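Support > Household Automation > Laundry and Folding FAQ

Laundry and Folding: Frequently Asked Questions

Applies to the Wikness bench arm and the Tandside two-arm cell. Last revised Dec 10, 2018.

Can a machine fold my laundry yet?

In a restricted form. The Tandside cell folds T-shirts, hand towels and pillowcases when they are presented one at a time on a flat surface. It does not pick from a full basket, and it does not sort by owner or by color. Pants with belt loops are accepted but frequently rejected at the second fold.

How well does it perform?

In our February bench series we ran 505 short-sleeved shirts through the two-arm cell. Of these, 467 met the acceptance standard, a stack edge straight enough to be placed in a drawer without refolding. Failures fell mostly into two types: two layers picked up where one was intended, and collars left turned under.

Why is a shirt harder than a metal part?

A metal part has the same shape each time it is presented. A shirt has no fixed shape, and each grasp changes the one it has. Planning therefore has to be repeated after every contact. Software written for bin picking, including our own Hollard package, assumes rigid objects and should not be used for fabric.

What does the task look like outside a test cell?

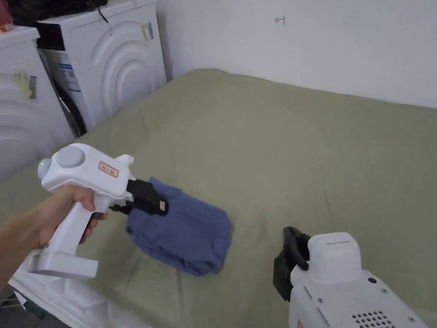
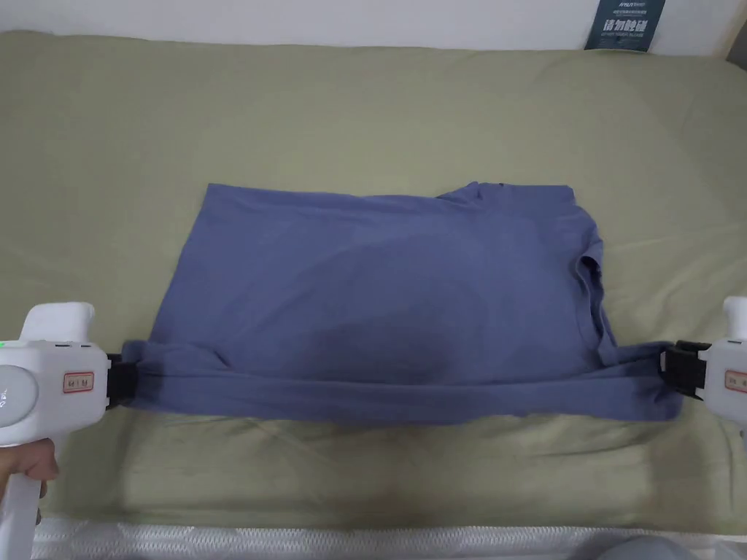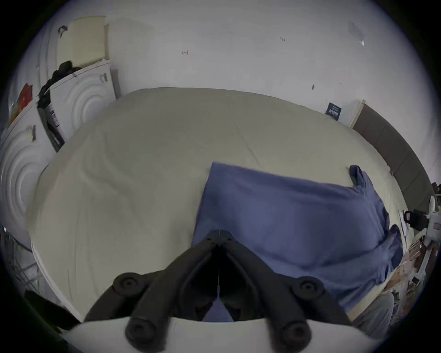
Surface compliance is the first difference between a bench and a home. Our cell uses a rigid table with a felt top, and jaw height is set once during calibration. A bed gives under load and its sheet wrinkles, so a fixed approach height will either miss the cloth or press into the mattress. In the second picture the hem of the blue shirt is stretched between two jaws, one at each end, above an olive-green sheet that has shallow wrinkles of its own. A controller working at that point has to hold tension along the hem and avoid taking up the sheet with it. Force limits in the current firmware are adequate for the first requirement. The second depends on telling shirt from sheet by camera, and performance drops when the two are close in color.

Is one arm enough?

For towels, yes, if the towel can be dragged against a table edge. For shirts we recommend two. A single arm can complete the same folds but needs extra regrasps, and each regrasp is another opportunity to lose the edge.

Do the jaws damage fabric?

Standard pads have been cycled 2,000 times on plain cotton with no visible pulls. Loose knits, lace and anything with beading are outside the rated range. Inspect the pads for burrs before each session and replace them as a pair.

Can it load the washer as well?

Not at present. Loading requires reach into a drum, and the wrist on either model is too wide to turn once inside. Unloading has the same limit, with the added problem that wet items tangle. The Liao extension wrist is in testing and is not sold separately.

What about shop-floor textile work?

Results are better there. Shop towels, coveralls of one size and flat-cut panels arrive in known orientations under fixed lighting. One pilot line handles 652 shop towels per shift with an operator present to clear double picks. The operator cannot be removed from the process under the current safety rating.

Should I buy one for home use?

Neither model is approved for unattended domestic operation. Both require a fixed mount, a marked keep-out area and a reachable stop button. For a household that washes a few loads a week, folding by hand is faster, including setup time.

Which items should be tested first?

Start with hand towels of a single weight, then plain T-shirts in a color that contrasts with the work surface. Leave fitted sheets out of the test set. No supported routine exists for elastic corners.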